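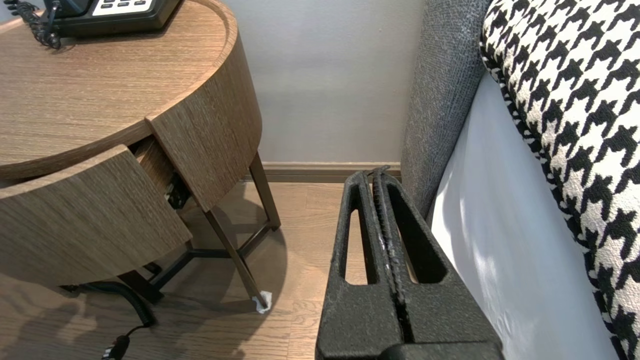

The bedside drawer at Julwood, as the arm sees it.

Many of you have asked how the bedroom work is coming along, so I thought I'd give it a proper bit of space this month instead of the usual two lines at the bottom. The short version is that we have been teaching an arm to open and shut a drawer, and it has taken up most of October, and I have enjoyed nearly all of it.

For those who joined us recently, Julwood is our practice flat on the second floor, done up like a modest hotel room. Saskia Grimshaw chose the furniture and she chose it to be awkward, bless her. The bedside table is round, so its drawer has a curved front, and that makes it far harder to judge by eye than the nice square ones we started with in the kitchen. The gap between the table and the bed is narrow too, and the fingers have to come down into it at a decent angle or they'll brush the side of the headboard.

We teach in two ways. In the first, you take hold of the arm and walk it through the job yourself, feeling your way along while it keeps a record of where you went. In the second, you sit at the desk next door with the hand controls and the wrist view up on the screen, and drive it from there. Ghazal Pakzad is our best driver by a long way (she says it's all the years of reversing a horse trailer) and she has done 46 good drawer runs on her own. Hamish Prendergast much prefers the hands-on way and will tell you so at length if you catch him near the kettle!

Both kinds go into the same pot. As I write we have 3,034 recorded runs for the whole flat, of which 2,645 have been checked and labelled by Carolina Barreto, who has the patience of a saint and would like the rest of us to please stop pausing halfway through a pull. She's quite right. If you hesitate, the arm learns to hesitate, and then you have a robot that stands there with its hand on the drawer as though it has forgotten what it came in for. Slow and steady is fine, but do keep moving.

A few of you wondered whether we'd clear the telephone off the table and tidy the cable from the floor. We talked it over and decided to leave them be. Guests' rooms have phones and cables in them, and we want runs with all of that in view.

Next up is the bed runner, the big houndstooth one, which Ngaio McKinnon wants folded back neatly before anybody touches the sheets. If you fancy a turn at the controls, do put your name on the list by the Julwood door. New drivers get two practice goes before anything is recorded, and there is usually cake.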